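Flinddale 旧台式机拆装 常见问题

首页 | 拆机笔记 | 常见问题 | 留言

这一页是从留言区里慢慢攒出来的。同样的问题我回答过很多遍了,每次都回得很高兴(真的,聊旧机箱我能聊一晚上),可新来的朋友翻旧帖太辛苦,索性整理到一处。内容以办公室淘汰下来的那种立式台式机为主,笔记本和一体机我拆得少,不敢乱讲。上次更新是二月,加了内存和CPU座那几条,还改了硅脂那一段,以前写得太啰嗦。

完全没拆过电脑,能从旧台式机入手吗?

太能了!我觉得没有比它更适合入门的东西。办公用的旧塔式机箱里面空间宽敞,零件都是一块一块插上去的,很多地方连螺丝都不用,掰一下卡扣就下来了。你把侧板一打开,主板、电源、硬盘架、散热器,该在哪儿在哪儿,看一遍说明书上的图就能对上号。我第一台是从单位处理品里抱回来的,打开侧板的时候心跳得厉害,结果二十分钟就拆成了一桌子零件,然后装回去花了整整一个下午。那个下午我到现在还记得,窗外下雨,桌上全是螺丝,我在地毯里摸一颗掉下去的小铜柱,摸得满手毛。

便宜也是真便宜。手生的时候弄坏一条排线,心疼一下也就过去了。

去哪儿找一台?要花多少钱?

先问问身边的人。公司换机器、学校机房更新、亲戚家阳台上落灰的那台,都是好来源,很多时候搬走就行。要买的话,本地二手店里能当面看货,我更喜欢这样,可以把侧板打开瞧瞧里头,闻一闻有没有焦味,看一看电容鼓没鼓。我给自己定的上限是一台600元,超过这个数我就开始挑剔了,配件全不全、机箱有没有磕过都要看。有一回破例花了近900元,买回来一台带独立显卡的,显卡很好,机箱前面板的卡扣断了两个,到现在还用扎带绑着。

网上买的话,请卖家拍一张打开侧板后的照片。看清楚有没有CPU、几条内存、硬盘架在不在。有些“准系统”是不带CPU和内存的,标题里写得很小。

需要买一整套工具吗?

不用一上来就买大套装。一把顺手的十字螺丝刀,中号,头带一点磁性;一把小号的十字;一支塑料撬棒;几个小盒子装螺丝。再备一支软毛刷和一罐压缩气体。我那个Laltau的螺丝盒是40元买的,有很多小格,盖子扣得紧,摔过两回都没撒,我喜欢到给朋友也买了一个。

有人问要不要电动螺丝刀。我有一把,拆机箱外壳时用得很过瘾,装主板的时候我会放下它换手动的,手上能感觉到螺丝咬住没有。

还有灯!很多人忘了灯。机箱里面很深,房顶的灯照不进去,你自己的头还会挡住。一盏能弯脖子的小台灯,比贵的螺丝刀更能改善心情。

在什么样的桌子上拆比较好?

稳、平、亮、够大,别晃。机箱侧着放倒,开口朝上,四周还要留出放零件的地方,桌面太小的话你会把电源架在膝盖上(我干过)。地毯上别拆,螺丝掉进去找不着。

金属桌面也有人用,结实,擦起来方便,只是单独拿下来的主板不要直接搁在金属上通电测试,背面全是焊点。我拆下来的主板一律放在它原来的防静电袋旁边的纸板上,或者拿装主板的纸盒垫着。要是桌面是一条一条有缝的那种,在旁边铺块垫子放小零件,螺丝专往缝里钻,比猫还会找地方。

静电到底要不要紧?要戴手环吗?

冬天我戴,夏天基本靠摸。开工之前断电、拔掉电源线,再按一下开机键把余电放掉,然后摸一摸机箱没有上漆的金属部分。穿毛衣、在干燥的屋子里来回走,这种时候最好还是老老实实戴上手环,夹子夹在机箱裸露的金属上。拿内存和扩展卡的时候捏两边,手指不要碰金色的触点。

我拆了这么些年,没有哪个零件是我能肯定地说被静电打坏的,可也有一两条内存死得不明不白。静电的毛病就在这里,出了事也查不出来。

侧板打不开怎么办?

先找锁扣和拉手,再找后面的螺丝。办公机箱的侧板开法各家不一样,有的是后侧一个手柄往外拉,有的是顶上一个拨片,还有的要先拧两颗手拧螺丝,再把整块板往后滑。千万别拿平口螺丝刀从缝里硬撬,漆会花,边会卷,以后再也合不严了。

翻翻厂家的维护手册吧!很多型号的手册网上还找得到,图画得很清楚,步骤号都标好了。我特别爱看这种手册,睡前也看。

里面那些蓝色的小卡扣是干什么用的?

常见的做法是,厂家把需要用手去动的地方做成醒目的颜色,让你一眼就看见该按哪里、该掰哪里。硬盘托架、扩展卡挡片、电源的固定扣,都可能用这种卡扣。我头一回发现扩展卡不用拧螺丝、掰一下卡扣就能拔出来的时候,高兴得把卡插回去又拔了三次。

不过别见到有颜色的就使劲。先轻轻试方向,塑料放了很多年会变脆,冬天尤其。掰不动的时候看看是不是有根线挂住了,或者旁边还有个扣没松。

应该按什么顺序拆?

我的习惯是从外到里、从松到紧。先断电拔线,开侧板;然后拍照,多拍几张,尤其是前面板那一小撮细线插在哪儿;接着拔掉碍事的数据线和供电线,取出硬盘架和扩展卡;再往下是散热器和风扇,然后CPU和内存;电源放在什么时候拆看机箱结构,挡着主板就早点拆。主板最后出来。

装回去就倒过来。话是这么说,我几乎每次都有一步顺序弄反,线被压在底下,又得重新来。没关系的,第二遍会快很多。

螺丝老是剩下一两颗,怎么办?

每拆一个部位,螺丝就单独放一格,格子里塞张小纸条写上“硬盘架”“主板”“电源”。不同粗细的牙别混着用,硬盘螺丝和机箱螺丝长得像亲兄弟,硬拧进去会滑牙。

最后还是剩了?先别开机,拿手电往机箱里照一遍,确认没有螺丝滚到主板底下。要是哪儿都牢靠,剩一颗也能用,我抽屉里有一罐“来历不明”的,逢年过节都有新成员。

怎么清灰最痛快?

搬到阳台或者门口去吹!在屋里吹一次你就知道为什么了。用压缩气体短促地喷,罐子竖直拿着;吹风扇的时候用手指或者棉签把扇叶卡住,别让它飞转。散热器鳍片里的灰常常结成一层毛毡,可以先用刷子挑出来再吹。

电源我只从外面吹,不拆壳。电源里面的大电容断电以后还可能存着电,修电源是另一门手艺,请交给会的人。这一条我说得很认真。

吸尘器我不太喜欢,有静电的顾虑,还吸走过我一个跳线帽。

散热器怎么拆,硅脂怎么处理?

螺丝式的散热器按对角线一点一点松,四颗轮着来。硅脂放了很多年会变硬,散热器就像粘在CPU上一样,这时别往上硬拔,轻轻左右转一转,让它自己松开。要是机器还能开机,先让它跑一会儿热一热,再关机断电拆,会好拆得多。

旧硅脂用无绒布沾一点高纯度的异丙醇擦掉,CPU盖子上和散热器底面都擦。新的挤一小粒在中间,豌豆大小,散热器压下去自然会摊开。我早年喜欢拿卡片抹得平平整整,像抹蛋糕,挺好玩,现在懒得抹了,温度也没见差。

CPU座那根拉杆好紧,会不会压坏?

头一次都觉得要压坏了!触点在主板上的那种插座(LGA),压下拉杆要用不小的力,有时还会听到一点吱嘎声,这是正常的手感。要紧的是之前那一步:CPU对准缺口和角上的三角标记,平平地放下去,不滑、不推、不按。放好之后它自己就是平的,然后再合上金属框,压下拉杆,扣到旁边的小钩下面。

插座空着的时候最娇气。底下是一大片细小的触点,碰弯一根就可能认不出内存或者干脆不开机。所以我的规矩是,CPU拿出来以后,有保护盖就盖上,没有的话就别在它上方递东西、找螺丝、喝茶。手袖子也要卷起来,毛线勾到触点那一下,心会凉半截。

针脚真的弯了还有救吗?轻微的有。放大镜、强光、一根细针或者很尖的镊子,顺着旁边那一排的方向慢慢拨。我救回来过,也没救回来过。

内存插哪一条?插几条?

先看主板上的字,插槽旁边一般印着编号,手册里会写先插哪一条。两条内存想跑双通道,要插在对应的一对槽里,很多主板会用槽的颜色或卡扣的颜色区分,也有的几条槽全是黑的,那就只能看编号。

插的时候先把两头(或一头)的卡扣打开,内存条的缺口对准槽里的凸起,两头均匀往下按,听到“咔”一声卡扣自己合上就到位了。没有这一声,多半是没按到底。开机没画面、嘀嘀响,十次里有好多次都是内存没插紧,拔下来用橡皮轻轻擦一擦金手指,把橡皮屑吹干净再插回去。这一招老得不能再老,可我每次用它救活一台机器都还是想鼓掌。

排查故障时只留一条内存,换着条试、换着槽试,慢是慢点,可准。

不同代的内存能混着插吗?

不能。缺口位置不一样,也插不进去。感觉对不上的时候马上停手,转个方向看一看,转过来还是不对,那就是买错代了。同代不同频率的通常能一起用,会按慢的那条跑,偶尔也有合不来的。

主板上那些竖着的小圆柱是什么?鼓了怎么办?

电解电容。看顶面,平的就好,鼓起来像小馒头,或者底下、顶上有渗出来的痕迹,那就是老化了。会焊的朋友可以换,容量要相同,耐压不低于原来的,正负极千万别反。不会焊就先别通电了,找块旧板子练手,练到焊点圆润光亮再来。我的焊工属于“能用,不好看”。

前面板那一撮细线装回去插不对,开机键没反应,怎么办?

这就是我前面一直喊着拍照的原因。没拍也不怕,查手册上的针脚图,主板上也常常印着很小很小的字,拿手机放大了看。开机键和重启键的线不分正负,指示灯分,插反了灯不亮,调过来就好了。有些品牌机把这一撮线做成一个整块插头,只能朝一个方向插,我每次碰到都想谢谢当初设计它的人。

品牌机的零件能不能挪到普通机箱里?

内存、硬盘、多数扩展卡没问题。主板、电源、前面板这三样就要小心了,有些品牌机的板型、供电插头、螺丝孔位跟通用的不同,装之前先量、先查。Edwards论坛里有个老帖子专门收集各种转接线的接法,跟帖到了1669楼,我断断续续看了一个冬天,学到的比哪本书都多。也有争吵,吵得还挺有营养。

我个人的建议是,第一台就原样拆、原样装,等熟了再移花接木。

装回去之后不开机,从哪里查起?

先别灰心,我也常这样。按从简单到麻烦来:插座有没有电,电源后面的小开关开了没有;主板的大供电插头和CPU旁边的小供电插头是不是都插到底(小的那个最容易忘,忘了它风扇会转,屏幕不亮);内存拔下来重插,只留一条;扩展卡全拿掉,用主板自带的显示接口,前提是你的CPU和主板支持;最后把纽扣电池取下来等几分钟再装回去,清一下设置。

还不行就最小化:主板、CPU、散热器、一条内存、电源,别的都不接。亮了,再一样一样加回去。每加一样都开一次机,这个过程我觉得像在煮汤,加一味尝一口。

一台旧机器装好之后能干什么?

多着呢!换上固态硬盘,装个轻量的系统,上网课、写东西、放音乐都挺好。我家那台做了文件服务器,安安静静待在书架底下,取名叫Dromness,因为它风扇低转时哼的那个调子总让我觉得它该有个名字。也可以专门留一台给孩子拆,拆了装、装了拆,坏了也没有人挨骂。

硬盘里如果有上一任主人的资料,先彻底擦除再用,这是礼貌。自己要送人的机器也一样。

实在修不好的,怎么处理?

能用的零件留下来,内存、风扇、螺丝、挡片、线,都会有用上的一天。剩下的送到正规的电子废弃物回收点,别跟生活垃圾一起扔,纽扣电池单独取出来。机箱壳子我舍不得扔,楼上有一个被我改成了放园艺工具的箱子,通风孔现成的。

拆到一半停下来,放过夜行不行?

行,我经常这样。机箱继续侧放,盖一块干净的布,别让猫进屋。小零件收进格子盒,散热器底面朝上放着的话记得别蹭到硅脂。写张纸条说明自己做到哪一步了,第二天早上你会感谢头一天晚上的自己。CPU座空着的时候更要盖好。我最喜欢的就是拆到这个阶段的样子,板子上的座和槽都露出来了,绿油油一片,越看越耐看。

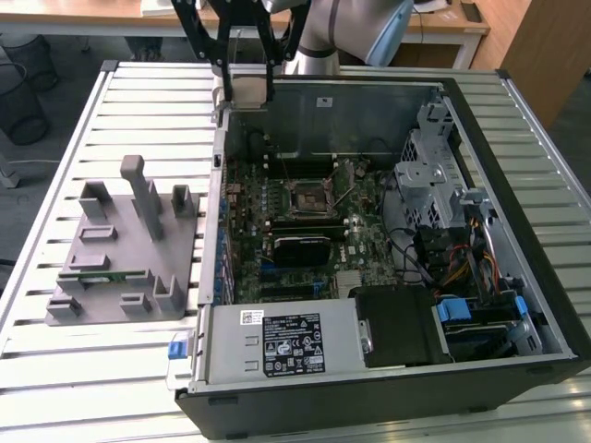

CPU座都还空着,离装回去还早。
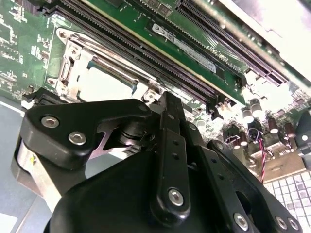
Janaína Brito 留言:看完散热器那一条,我昨晚去试了,先开机热了十来分钟再关,转两下就松了,上回硬拔可是把CPU连着一起带出来的!想再问一句,拆下来的内存我一直拿厨房的保鲜袋装着,是不是不太好?另外你说小孩拆机那段我很同意,我女儿现在分螺丝比我还仔细,就是喜欢把最亮的几颗藏起来。

保鲜袋最好换掉,普通塑料袋容易带静电,防静电袋很便宜,买新内存时的包装也可以留着反复用。要是手边实在没有,用纸信封暂放一晚也比保鲜袋强。藏起来的螺丝,请她挑几颗寄给我!

Vira Moroz 在下面接着问机箱脚垫掉了用什么补。我用的是文具店的透明圆胶垫,撕下来就能贴,贴之前把原来的残胶擦干净,四个一起换,不然高低不平,机箱会嗡嗡响。这一条下回更新时我会单独列出来,连同硬盘架减震垫一起写。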